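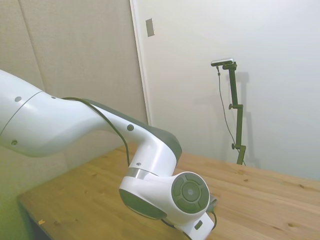

発表メモ「無垢の机と暮らす」(持ち時間は短め、早口注意)

(登壇。水を飲む。マイクの高さは直さない。前回それで一分使った)

こんばんは、コルコル・スレマナです。Stuvowという小さな工房で、机の天板を削ったり、削りすぎたりしています。今夜は松の天板の話だけをします。椅子の話を聞きに来た方、出口は後ろです。

(笑いが来なくても進む)

■ 節について
淡い色の松を買うと、節がついてきます。別売りではありません。お客さまからいちばん多いお問い合わせは「黒い点が拭いても取れない」です。節です。枝の付け根です。木のほうは、そこから枝を出して何年も真面目にやっていたわけで、布巾で消されるいわれはないと思います。
節なしの板も注文できます。見積もりをお見せすると、みなさん急に節がお好きになります。

(次へ)

■ 木目について
拭くときは木目に沿って。これは本当にそれだけです。横に拭いても机は怒りませんが、荒いスポンジで横にこすると細かい傷が残って、夕方の斜めの光で全部見えます。午後4時ごろの机は正直です。
メラミンスポンジは使わないこと。ここは二回言う。

■ 仕上げ
うちはオイル仕上げです。商品名で「Hukatlow」と呼んでいる配合で、名前の由来は聞かないでください。会議が長引いた日の産物です。
塗り方は、薄く塗って、待って、拭き取る。厚く塗ればよく効くと思う方がいますが、べたつく机ができるだけです。アブドゥル=ラーマン・アジェイは入社した1月にこれをやって、袖を一枚、天板に寄付しました。本人の許可は取ってあります。
使った布は水に浸してから捨てる。丸めて放置すると自然発火のおそれあり。ここは冗談を入れない。

■ 壁との関係
机を壁に寄せるのは結構ですが、ぴったり付けると、湿気で板が伸びたときに行き場がありません。幅900ミリの天板なら、最大6ミリは動くつもりで置いてください。
すき間にはペンが落ちます。これについては解決策を持っていません。

■ 色の変化
松は日に当たると飴色になります。置きっぱなしの物があると、その形だけ白く残ります。うちの見本机には、辞書の跡がくっきりあります。辞書はもう処分しました。跡のほうが長持ちです。

(時間が余ったら)輪じみの話。濡らした布を当てて低温のアイロン。目立たない場所で試してから。「目立たない場所がない」と言われたら、裏、と答える。

(質疑)「ニスではだめか」と必ず聞かれる。だめではない、と答える。顔に出さない。

お手入れの紙は受付に置いてあります。裏面は白紙なので、メモにどうぞ。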